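The Kitchen Before the Kitchen

In a shared workshop in Prandham, the arm does its first hours of work in software

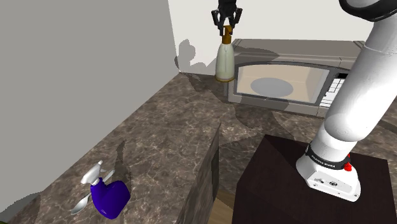
Nikau Ashby builds his counters twice. The first version exists only on a desktop computer under the stairs of the Brunton workshop, where he and Jussara Bezerra have been developing a pick-and-place routine for household objects since December. The second is a plywood mockup at the far end of the room, and the arm doesn't go near it until the routine has cleared the simulator.

The project is called Allano. Its aim is narrow: take an item from a cluttered kitchen surface by a part a person would naturally hold, lift it, and set it down somewhere else without touching anything on the way. Pump bottles were chosen early. The cap is a small target, the body is wide, and a grip at the top leaves the weight hanging below the fingers.

"If the contact model is wrong, the bottle swings," Bezerra says. "If it's very wrong, the bottle leaves the kitchen."

The simulated arm is a Franka Emika, mounted on a square table beside an L-shaped counter. The microwave sits against the back wall and limits the approach. A spray bottle on its side and a spoon take up the near corner, and the planner has to treat both as obstacles even when the target is elsewhere. Ashby modeled the marble finish late in the build, after finding that a flat gray counter made the vision system look better than it was. Mottled stone and hard shadows brought the detection score down, and he kept them.

Each candidate routine runs for 300 trials. Object positions shift by up to 30 millimeters between trials, and the light moves too. A full batch finishes overnight. Failures are saved with joint positions and contact forces, then sorted by hand in the morning, a job that falls to Huia Goodwin.

Her log for the current version has 349 entries across several batches. Most are grip slips on glossy surfaces. A smaller group are planning failures in which the wrist could reach the cap but the forearm had no clear path out.

Friction remains the weak point. The team first used a single value for the finger pads, which gave clean lifts in software and poor ones on the mockup. Hamish Tipoki cut new pads from Feltura, a dense felt sheet, and measured them on a tilt rig built from a drawer front. The simulator now draws from a range around his readings.

Grip closing speed was also reduced. Lift height stays low for the first part of the motion, so a dropped bottle falls a short distance and the trial can be scored as a slip.

Work on placing starts next. The target is a shelf above the counter, which Ashby has yet to model.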